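Cable ties, mate, buy the bag of 500. I went through about 100 getting the leads off our pretend shop counter, and the arms still find the one I missed.

My other tip is the basket. Wicker gives a bit when a gripper comes in low, so I use it for anything in a wrapper.
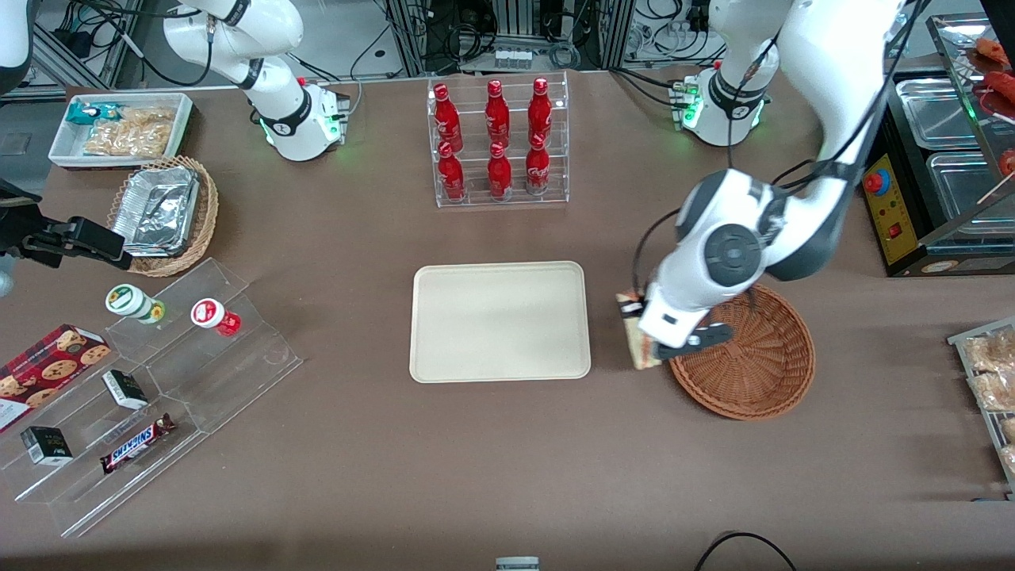 Snack packet held up beside the basket, Coke rack at the back.

Kiprono Kariuki reckons you should tape the tray corners on the table too. I do mine every July with the Jelden tape, and yes, it leaves gunk. Eucalyptus oil shifts it!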